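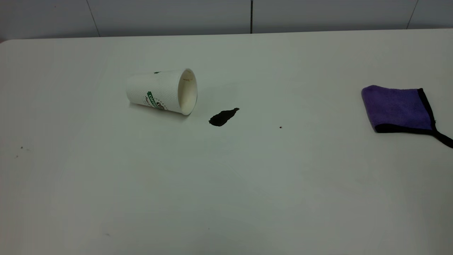 Search articles Go

I love our Zorimby arm, I really do, but I'm tired of hearing that a spill is "just a cleanup issue." Ours let go of a paper cup in November, marked the job complete and went right on to the next one! No stop, no beep. Thenmozhi Devadiga dug through the log afterward (all 432 lines of it, bless her) and found the grip sensor had dropped out 3 times that morning.

So why was it still allowed to move? Silteo says the alert is optional. Well, I don't think it should be. If an arm can't feel what it's holding, it should stop and wait for a person, even if that makes for a slow day.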